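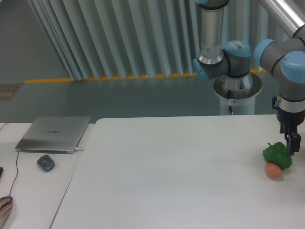 Section 2. Setting up your Watovel kitchen scale

Welcome, and thank you for bringing a Watovel home. Getting it ready takes very little time, and we would much sooner you took it slowly with a cup of coffee than hurried through and had to start over. Before you begin, pull together a couple of ordinary foods to try it out on. A green bell pepper and a brown egg, like the two lying close together on the white table, will do very nicely: one is light, the other is a good deal bulkier, and you probably have both in the kitchen already. Please don't use anything you would be sorry to drop.

Choosing a place for the scale

1. Pick a table or counter that is flat and doesn't rock when you lean on it. Glass shelves and pull-out boards tend to bend a little under weight, and the scale will notice even when you don't.

2. Wipe the surface and let it dry. Crumbs under the feet are the most common cause of a wandering number, and we get more letters about crumbs than about everything else put together.

3. Set the scale down with the display facing you. All four rubber feet should touch. Press gently on each corner in turn, and if one corner dips, turn the foot underneath it until the dipping stops.

4. Keep the scale at least 26 inches from a microwave oven, and away from fans and open windows. A draft across the weighing plate can move the reading by a gram or two.

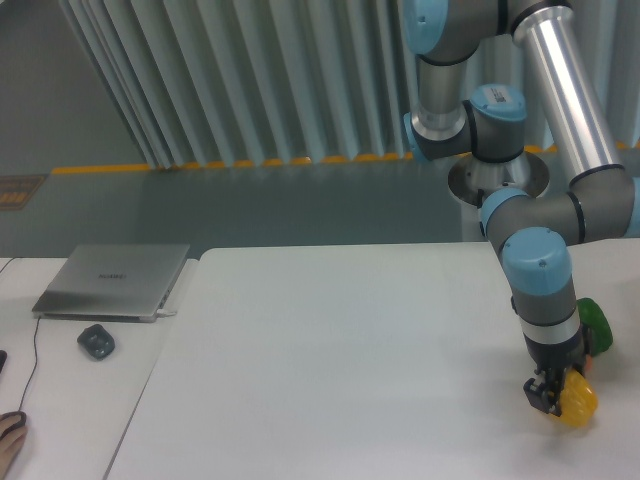 Fig. 2. White tabletop, with arm at right.

Note: If your table is where two pieces of furniture meet, keep the whole scale on one of them. Straddling the gap never works well, however snug it looks.

Putting in the batteries

5. Turn the scale over onto a folded dish towel. Slide the battery door in the direction of the arrow and lift it off.

6. Put in the two AAA batteries from the small paper envelope, matching the plus and minus marks. Close the door until it clicks.

7. Turn the scale right side up and wait. The display shows a row of dashes for nearly 40 seconds the first time — this is normal, so please leave it alone until a zero appears.

Caution: Don't mix old and new batteries, and take them out if you are putting the scale away for the season. A leaking battery isn't covered by the warranty.

Calibrating

You only need to calibrate once, unless you move house or let the scale take a bad tumble. Your box includes a Staltgate calibration weight of 1000 grams in a cloth bag. Handle it by the knob on top, as fingerprints do add up over the years.

8. With nothing on the plate, hold UNIT until CAL shows on the display, then let go.

9. Lower the weight onto the middle of the plate. Wait for the beep. Lift it off again, and wait for the second beep.

10. If you see ERR, check the feet (step 3) and try again. Two or three tries on a new table is nothing to worry about.
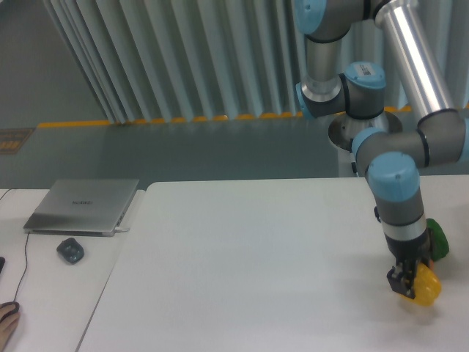 Fig. 3. Large white table.

A first weighing

11. Place a bowl on the plate and press ZERO. Anything you add now is weighed without the bowl.

12. Add your first food, let the number settle, and write it down if you like. Press ZERO again and add the second. Round things roll, so the bowl really does help with eggs.

13. To switch between grams and ounces, give UNIT one short press. The scale remembers your choice until the batteries come out.

If you bought the Shezi pouring lid as well, leave it in its wrapper for now. It has its own section further on, and it is easier to fit after you have gotten to know the buttons.

Trustedo Customer Care, Watovel Kitchen Scale Guide, revised June 30, 2021. © Trustedo. All rights reserved. Contact us | Back to top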